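Rapport de projet – L'éclairage naturel et le confort visuel dans les salles d'étude

Remis le 10 février 2021

1. Contexte et objet du projet

Le présent rapport rend compte du travail mené dans le cadre du module de physique du bâtiment. Le projet porte sur la qualité de l'éclairage dans les salles d'étude de la résidence Motinska, qui met à la disposition de ses occupants 8 salles réparties sur deux niveaux. Plusieurs étudiants avaient signalé une fatigue visuelle en fin d'après-midi, ainsi qu'une gêne liée aux reflets sur les plans de travail et sur les écrans.

La demande initiale de la résidence concernait le seul remplacement des luminaires. Après une première visite, le groupe a proposé d'élargir l'étude à l'apport de lumière du jour, à la disposition du mobilier et aux revêtements. Cette proposition a été acceptée en juin, avant le début des mesures.

2. Notions utilisées

L'éclairement, exprimé en lux, désigne le flux lumineux reçu par unité de surface. Il ne suffit pas à caractériser le confort visuel : deux postes recevant le même éclairement peuvent être perçus très différemment selon la luminance des surfaces voisines et la position des sources par rapport au regard. Le groupe a donc relevé, pour chaque poste, l'éclairement horizontal sur le plan de travail, puis noté la présence éventuelle d'un éblouissement direct ou d'un reflet.

L'éblouissement direct provient d'une source située dans le champ de vision, fenêtre ou luminaire. L'éblouissement réfléchi résulte du renvoi de cette lumière par une surface plus ou moins brillante. Le second est souvent négligé dans les études d'aménagement, alors qu'il réduit le contraste du document lu.

3. Méthode

Les relevés ont été effectués avec un luxmètre Kodix, étalonné avant la campagne. Chaque salle a été divisée selon un maillage régulier, les points situés à moins de cinquante centimètres des murs étant écartés. Au total, 1249 relevés ont été réalisés, dont 1129 ont été conservés après vérification. Les relevés écartés correspondent pour l'essentiel à des passages nuageux rapides, pendant lesquels la valeur affichée ne se stabilisait pas.

Un questionnaire a été diffusé en parallèle auprès des résidents. Il comportait des questions fermées sur la fréquence d'utilisation des salles, la place habituellement choisie et les gênes ressenties, ainsi qu'un champ libre. Environ 249 réponses ont été reçues. Les réponses incomplètes ont été exploitées uniquement pour les questions renseignées.

4. Résultats

4.1 Répartition de la lumière du jour

Les salles du niveau supérieur, orientées au sud, présentent de forts écarts entre les postes proches des fenêtres et ceux du fond. Les salles du rez-de-chaussée sont plus homogènes, mais plus sombres – l'éclairage artificiel y reste allumé toute la journée, y compris par temps clair. Les stores existants sont le plus souvent laissés fermés, ce qui annule le bénéfice de l'orientation.

4.2 Éclairage artificiel

Les luminaires Groton installés au plafond sont disposés en lignes parallèles aux fenêtres, mais commandés par un interrupteur unique par salle. Il est donc impossible d'éteindre la rangée la mieux éclairée par le jour sans éteindre aussi celle du fond.

4.3 Reflets sur les plans de travail

Le questionnaire fait apparaître une gêne plus marquée aux tables placées directement sous les luminaires. Une lumière venant du plafond peut former sur un plateau clair une plage diffuse où le dessin du bois s'atténue. Les documents imprimés sur papier brillant sont les plus difficiles à lire dans ces conditions.
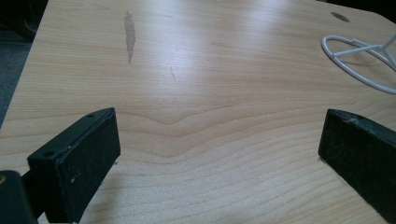 5. Recommandations

Le groupe recommande en premier lieu la séparation des commandes d'éclairage par rangée. Il propose ensuite de décaler les tables afin que les luminaires se trouvent de part et d'autre des postes, et de remplacer les stores opaques par des stores à lames orientables. Le fabricant Cheon a transmis une documentation technique, jointe en annexe B. Pour tout renouvellement du mobilier, un fini mat devrait être demandé.

6. Limites de l'étude

Les mesures n'ont pas couvert la période hivernale, pendant laquelle le soleil bas modifie la répartition de la lumière dans les salles du sud. L'effet des stores à lames n'a pas été simulé. Les valeurs par salle et le texte du questionnaire figurent en annexe A.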